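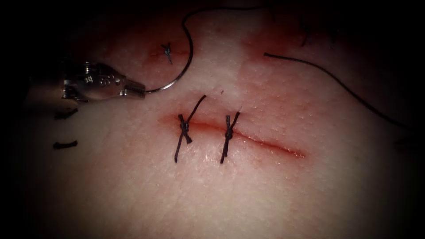 Course Notes, Issue 22

Wound Healing for Second-Year Students
Prepared by Hwa-young Heo, revised 2 Sep 2004

Read these notes before the Calloway tutorial. They cover closure types, the phases of healing and the causes of delay. Knot tying is taught separately in the skills sessions, and you should have your interrupted stitch signed off before you start at Flanach.

1. Types of closure
Primary intention: the edges are brought together soon after injury, usually with sutures, staples or tape. Little new tissue is needed and the scar is narrow. Interrupted sutures are tied one at a time, so one can come out early without undoing the rest.
Secondary intention: the wound is left open and fills from the base. Used for heavy contamination or tissue loss. Slower, with more contraction.
Delayed primary closure: the wound is cleaned, left open for several days, then closed if there is no infection.

2. Phases
Haemostasis. Vessels constrict, platelets stick to exposed collagen and a fibrin clot forms. Platelets also release growth factors, including PDGF and TGF-beta.
Inflammation. Neutrophils arrive first, then macrophages. Redness, warmth and swelling in the first few days are expected. Spreading redness after that is a different matter - see section 4.
Proliferation. Fibroblasts lay down type III collagen, new capillaries form and epithelial cells migrate across the surface. In a sutured wound the surface can seal within 48 hours, but it has almost no strength at that point.
Remodelling. Type III collagen is replaced by type I. This goes on for a year or more. A healed wound does not get back to 100 per cent of the strength of normal skin; the usual textbook figure is 80.

3. Factors that slow healing
Local: infection, poor blood supply, foreign material, haematoma, tension across the edges, previous radiotherapy.
General: diabetes, smoking, malnutrition (protein, vitamin C, zinc), corticosteroids, advanced age, renal failure.
Students tend to forget tension. Sutures pulled too tight will starve the edges of blood.

4. Complications
Infection, dehiscence, hypertrophic scar, keloid. A hypertrophic scar stays within the original wound. A keloid grows past it.

Reading: Carhuamaca's handout from February, pages 10 to 22. Spare copies are at the Tomport library desk.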